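3.2 Sorting surface and container

The second part of the study concerns how small hand tools and writing instruments are kept on a shared bench. Conditions were kept plain so that the outline of each item would stand out against its background. The layout followed the one proposed by Tehrani and Vidal for the Trullora bench survey, with one change — the opaque tray was replaced by a clear box, so that contents could be judged from the side as well as from above.

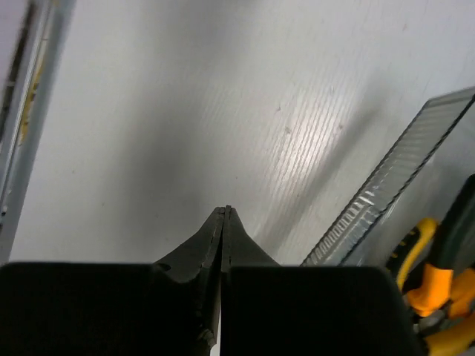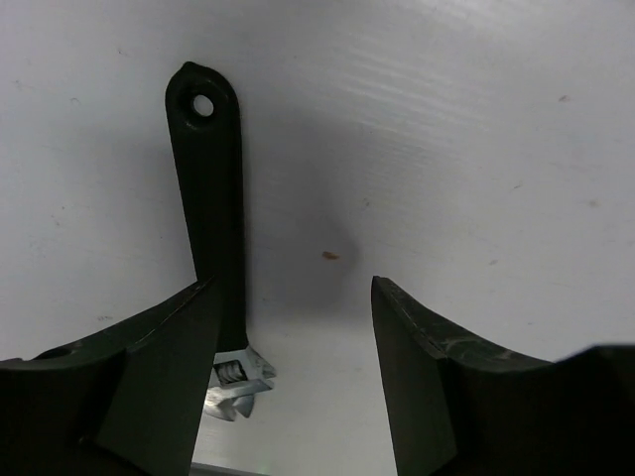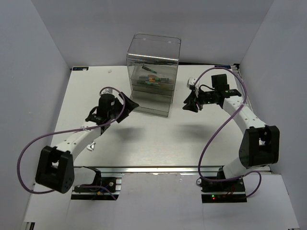
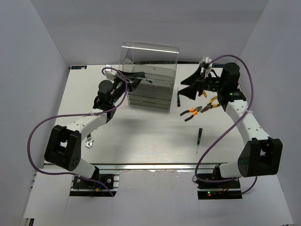 Figure 4. Work surface and materials. The adjustable wrench in the second panel has a black handle with a hanging hole; the clear acrylic box appears in the third and fourth panels, with markers and pens inside it in the third.

Why use a clear container for items that could equally well be kept in a drawer? A clear container lets a person check what is stored without lifting anything out, and it shows at once when an item has been put back in the wrong place. A drawer hides both, and in the June trial most misplaced items were found only when somebody next needed them.

Items were grouped by length and by weight. Heavy tools with a metal head were treated as a separate class, as they tend to settle at the bottom of a container and lift lighter items out of order. Hanging holes were recorded where present, although no hooks were fitted at this stage. Fallahi reports a preference for hooks among users of fixed benches; whether this holds for shared benches is taken up in Section 4.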